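Robotics Club: Sock Task Moves to Home Sessions

The two-handed folding group has finished its first block of home sessions for the Jasow challenge. The task is to pick up a patterned knit sock, straighten it and pair it with its match on a soft surface. Members work in their own bedrooms and living rooms, with the hand-held grippers signed out from the Flolesano lab bench.
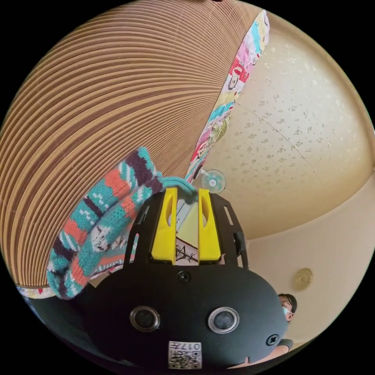
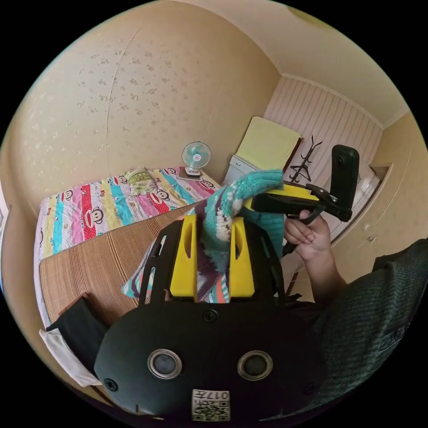
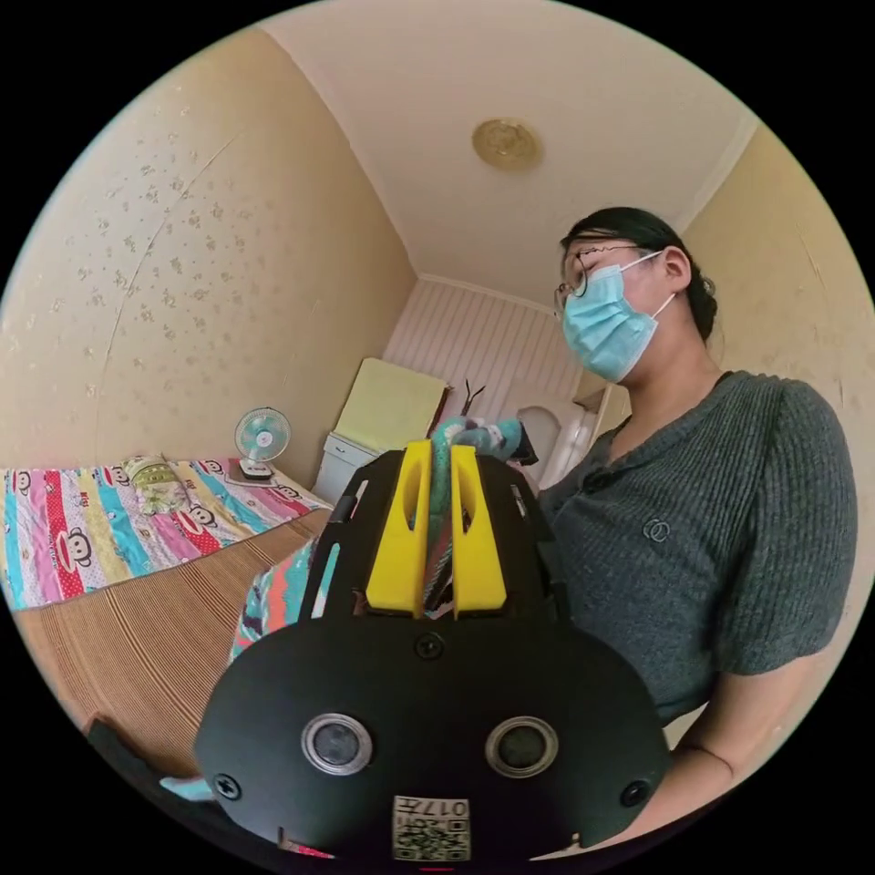
The block produced 3,403 takes. After review, 2,000 went into the training set and 1,018 were held back for testing. The rest were dropped, mostly for lost tracking or for takes stopped before the sock was released. Median review time was 92 seconds per take – too slow, and the Brukex script is being rewritten to play both hands side by side.

Two faults came up often enough to note. Thick knits spring open when the fingers part, so the release should be slower than it was for the dish towel task. Cuffs also tend to roll when pulled from one side only. Grip the cuff with both tools before stretching it.

Sign-out rules are unchanged. Wipe the lenses, check the finger screws and log the unit number before leaving the lab. Units are due back by Friday at 4 p.m. with the cards still in them.

The next block covers T-shirts and pillowcases. Members who want a slot should add their name to the sheet on the Palaniappan workshop door and list the size of the surface they plan to use.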